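**Sukitz to open food testing service for small growers**

Sukitz will open a food testing service for small growers and market traders in February, the company confirmed on Monday. The service will be run from its Ollia site and will check fruit, vegetables and bottled sauces for common causes of spoilage.

Growers in the district have until now sent their samples to Plillerar, a round trip of 66 kilometres. A trial held last autumn handled 489 samples from 283 holdings, and results were returned by post or telephone within 2 working days.

"Small producers asked us for a service they could reach before the morning market," said Rostislav Hudec, managing director of Sukitz. "We have set our opening hours to suit them."

Samples may be handed in at the Ollia reception from 6 a.m. on weekdays.
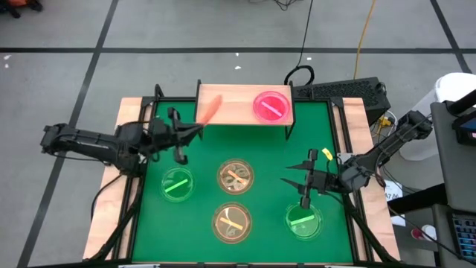 Charges will remain at the trial rate until the end of the season. Growers who took part in the trial do not need to register again. Forms are available from the Ollia reception and from the Urban market office.

**Press contact:** Kvido Ondrejka, Sukitz press office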